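Learning to like February

I used to write February off completely. It's dark when I get up, it's dark when I get home, and the bus to Dirnberg smells of wet coat. This year I decided to do something about my evenings, so I've been baking bread (badly!) and keeping off my phone until it's in the oven.

The recipe came from the back of a Trastutico flour bag and it's a forgiving one. You need 302 grams of water, which I thought was fussy until I tried guessing and ended up with soup. Then it's knead, leave it for 60 minutes, shape it, leave it again. My first two loaves could have held a door open. The third one I ate standing up, with far too much butter.

I do all of it after tea, once everything's been put away and I've got a clear stretch of worktop. Dark blue is a lovely colour until there's flour near it, mind you.
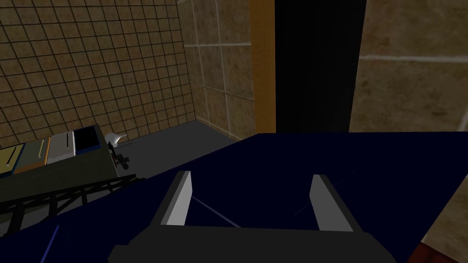

What I'm doing while it rises

Reading, mostly. I'm on page 96 of a very long book about lighthouses and I'm in no hurry with it. I've also dug out my old Rerow puzzle, the one with all that sky, and done most of the edge.

Friday is the best night for it because I can leave the dough late and not care what time I get to bed. Next I want to try rye, if the shop on Lungu Street ever gets any back in.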